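STISBRIDGE HALL — PRE-SHOW WALK ROUND, ADULT TAP & MUSICAL NIGHT
September show. Filled in by Aleksandra Jakubowski, started 4:40 pm

1. Stage floor — PASS W/ COMMENT
Swept, no splinters. Tape lifting at stage left, re-taped. Tap dancers will find it again, check at the interval.

2. Wings and steps — FAIL, FIXED
Hat rack parked across the bottom step. Moved. White edge strip on step 3 worn off, new strip on order from Brilar.

3. Fire exits — PASS
Both doors open from inside. Costume rail was in front of the side one, told the Kaczmarczyk group to keep it clear. Second time.
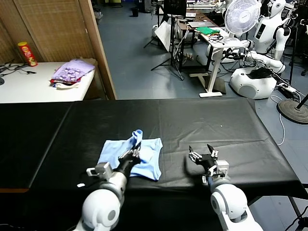
4. Seating — PASS
182 chairs out, rows clipped together. Center aisle wide enough for a wheelchair. Do not let parents add chairs at the back!!

5. Lights — COMMENT
Front bar fine. One lamp flickers on the left stand, swapped. Sandbags on both stands. Carnura dimmer box gets warm, nothing to be stored on top of it.

6. Cables — FAIL, FIXED
Speaker cable loose across the dressing room doorway. Matted and taped. Extension reel fully unwound now. 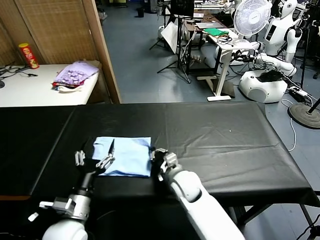 Light blue cloth on the black table cover.

7. Props — PASS
Canes have rubber tips, all but one. Pulled that one. Fake swords stay in the bin untill the finale.

8. Dressing rooms — COMMENT
Room B crowded, up to 5 at the mirror at once. Hairspray away from the heater pls. Tap shoes off in the hallway, tile is slick.

9. First aid — PASS
Kit restocked, ice packs in kitchen freezer. Acident book behind the ticket desk.

Open items: step strip, left stand lamp (recheck at 6:30)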